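Groltutness Notebook | Filed under: Work & Trades, Out and About
December 3, 2021
By Bảo Đàm

The sign at the gate said VISITORS PLEASE PARK BACKWARDS, and most of us made a mess of it, so the open day at Pellbridge started with a lot of apologetic waving in the lot. Then came coffee, a badge, and a hairnet I was told I wouldn't need until the second half. I put it on anyway and wore it for three hours.

Pellbridge makes meals for hospitals, two school districts and one airline it prefers not to name. The building employs 233 people. The tour covered the part everyone had come to see, which is the kitchen hall where robot arms have been doing some of the plating and sorting since spring, and then the upstairs room where their next jobs get worked out on a computer first.

Our guide was Čestmír Hájek, who ran the cold line for years before the arms arrived and now has the title of cell lead. He described the promotion as "the same shoes, more passwords." He used to spend his shift moving bread and tomatoes from one place to another. Now he spends it watching something else move them, and getting called over when it stops. It stops, he said, up to 58 times on a bad shift, mostly over small matters such as a lid left ajar. A person would nudge the lid with an elbow. The arm waits for Čestmír.

Upstairs was quieter and had better chairs. The software is called Drelumano, and the idea is that a job gets practiced on a make-believe counter before any real lettuce is put at risk. Two screens were running when we came in. I had expected something out of a space movie and got somebody's kitchen. 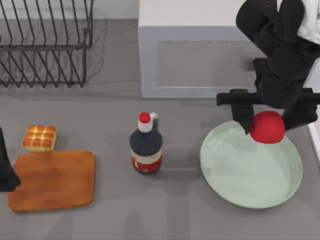
A woman in our group asked whether all this was faster than a person. Čestmír said no, with no sign of embarrassment. A good hand on the cold line does a tray in less time than the arm needs to think about it. What the arm does is turn up at four in the morning, and Pellbridge has had trouble finding people for the four o'clock start for as long as he can remember. The early crew used to be drafted by rota and, in his words, by guilt. That has eased. So has the overtime, and opinions on the overtime depend on who was living off it.

I got that second opinion at lunch from a packer named Đoàn, who had been put at our table to be friendly and was, up to a point. She likes her wrists better these days. She doesn't like the training, 92 pages in a binder, or the little tablet that asks her to rate her shift with a face. She always picks the middle face. She also misses having someone across the belt to talk to, because the arms stand where her neighbors used to. Those neighbors are in labeling now and eat at a different time.

The company says there were no layoffs. Đoàn says there were none either, then adds that there hasn't been much hiring. Both statements were delivered over the same soup, which was very good and had been ladled by a human being.

The gift bag held a pen, a refrigerator magnet and a voucher for one airline meal, redeemable on an airline it prefers not to name. Next open day is in the spring. Wear flat shoes, and practice your reversing.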